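검색어를 입력하세요 검색 통합검색

[기고] 젓가락 한 짝을 집는 일에 대하여

지난 12월에 Lodel이라는 작은 회사의 공개일 행사에 다녀왔다. 로봇 회사의 공개일이라고 하면 다들 번쩍거리는 전시장과 춤추는 기계를 떠올리실 텐데, 나도 그런 것을 기대하고 목도리까지 새것으로 두르고 갔다가 신발을 벗고 들어가라는 말에 조금 당황했다. 행사장이 보통 살림집의 부엌이었던 것이다. 싱크대가 있고, 조리대 위에 웍이 두 개 놓여 있고, 큰 식탁에는 분홍빛이 도는 붉은 바탕에 하얀 꽃이 잔잔하게 찍힌 식탁보가 깔려 있었다. 우리 어머니가 손님 오실 때만 꺼내시던 식탁보와 어찌나 비슷하던지, 나는 설명도 듣기 전에 마음이 반쯤 풀어져 버렸다.

그날의 안내를 맡은 사람은 Bimla Mathur 씨였다. 한국말이 아주 유창하지는 않은데 천천히, 또박또박 말씀하셔서 오히려 귀에 잘 들어왔다. 이 회사에서는 사람이 집게처럼 생긴 손 도구를 쥐고 집안일을 해 보이고, 그 움직임을 기록해서 나중에 로봇에게 가르친다고 한다. 사업 이름은 Gutarico인데, 무슨 뜻이냐고 물었더니 뜻은 없고 발음이 좋아서 골랐다며 웃으셨다. 나는 그런 대답을 좋아한다. 세상에는 억지로 뜻을 갖다 붙인 이름이 너무 많다.

시연 과제는 젓가락이었다. 식탁에 놓인 나무젓가락을 도구로 집어서 젓가락통에 꽂는 것, 그게 전부다. 함께 간 분들 중에는 실망한 기색을 감추지 못한 분도 계셨다. 겨우 젓가락이냐는 것이다. 하지만 나는 의자를 앞으로 바짝 당겨 앉았다. 살림을 해 본 사람은 안다. 설거지를 마친 젓가락이란 것이 얼마나 제멋대로 구르고, 짝은 또 얼마나 안 맞고, 통에 넣으려면 꼭 한 짝이 구멍 옆에 걸려 버티는지를. 아이들이 어렸을 때 저녁마다 그 일을 시켜 보려고 했는데 매번 내가 다시 꽂아야 했으니, 젓가락 정리를 우습게 보는 말에는 도무지 동의할 수가 없다.
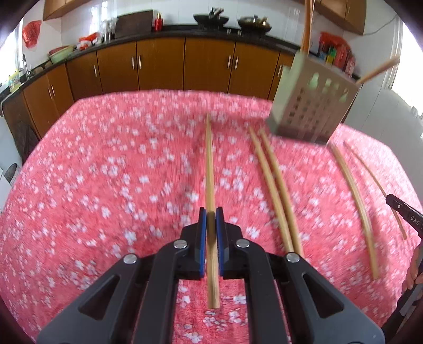
집게 도구의 파란 패드 사이에 물린 나무젓가락 한 짝. 오른쪽 위가 젓가락통이다.

가까이서 보니 도구는 생각보다 소박했다. 검은 팔들이 벌어졌다 오므라들고, 손가락 노릇을 하는 부분 안쪽에 파란 패드가 붙어 있다. 그 두 손가락이 가느다란 젓가락 하나를 양쪽에서 꼭 누르는데, 나는 그 모양이 돌잔치 상 앞에서 실타래를 움켜쥐던 조카 손 같다는 생각을 했다. 참가자에게도 한 번씩 해 볼 기회를 주기에 냉큼 손을 들었다. 결과를 말씀드리자면 나는 다섯 번 해서 두 번 성공했다. 수십 년 동안 젓가락을 쥐어 온 사람인데도 그랬다. 내 손가락 끝이 얼마나 많은 것을 대신 알아서 해 주고 있었는지, 그 감각을 빼앗기고 나서야 겨우 짐작이 갔다.

Mathur 씨 말로는 이 과제 하나에 지금까지 모은 기록이 1360건이고, 그중에서 쓸 만하다고 골라낸 것이 917건이라고 했다. 나머지는 어떻게 하느냐고 누가 물었더니, 버리지 않고 따로 둔다고 하셨다. 떨어뜨린 것, 엉뚱한 데 꽂은 것, 집으려다 두 짝을 한꺼번에 집은 것들이란다. 나는 이 대목이 그날 들은 이야기 가운데 제일 마음에 들었다. 우리는 아이에게도 신입 사원에게도 잘한 것만 보여 주려고 애쓰는데, 실수한 장면을 차곡차곡 모아 두는 회사가 있다니 조금 부러운 마음까지 들었다.

물론 걱정이 없지는 않다. 행사가 끝나고 차를 마시는 자리에서 한 분이, 이런 기계가 나오면 식당 주방에서 일하는 사람들은 어떻게 되느냐고 물으셨다. 본인이 구내식당에서 오래 일하셨다고 했다. 회사 쪽에서는 힘든 일을 덜어 드리는 것이 목표라고 답했는데, 솔직히 나는 그 답이 좀 싱거웠다. 힘든 일을 덜어 준다는 말은 듣기에 좋지만, 그 힘든 일로 월급을 받는 사람에게는 다르게 들릴 수밖에 없다. 나는 이런 질문이 차 마시는 자리가 아니라 시연 한가운데에서 나와야 한다고 생각한다. 다음 공개일에는 질의응답을 앞쪽에 두고, 주방에서 일하시는 분들을 앞자리에 모셨으면 한다. 도구를 쥐고 시범을 보이는 사람의 품삯은 얼마인지, 그 사람의 솜씨가 기록으로 남아 팔릴 때 그 몫은 누구에게 가는지도 그 자리에서 같이 물어야 할 것이다.

그래도 나는 이런 행사가 더 많아지기를 바란다. 작년에 본 Niltix의 발표회는 으리으리한 강당에서 했는데, 화면 속 로봇이 너무 매끈해서 끝나고 나니 남는 것이 별로 없었다. 이번에는 부엌 냄새가 나는 곳에서 손에 직접 쥐어 보았고, 실패도 내 손으로 해 보았다. 기술을 반대하든 환영하든, 한 번 쥐어 본 사람의 말은 조금 더 구체적이 된다. 우리 동네 도서관이나 복지관에서도 이런 자리를 열어 주면 좋겠다. 젓가락 몇 벌과 식탁 하나면 되니 큰돈이 들 것 같지도 않다.

집에 돌아와 저녁을 먹고 설거지를 하는데, 남편이 건져 놓은 젓가락을 통에 꽂으면서 나도 모르게 손을 자꾸 들여다보게 되었다. 엄지가 살짝 밀고 검지가 방향을 잡고, 걸리면 손목이 알아서 비틀어 준다. 남편은 뭘 그리 오래 하느냐고 핀잔을 주었다. 설명을 하려다가 길어질 것 같아서 그만두고, 대신 다음 행사에 같이 가자고 했다. 신청은 Lodel에 전화로 하면 된다고 들었다.

2020년 3월 2일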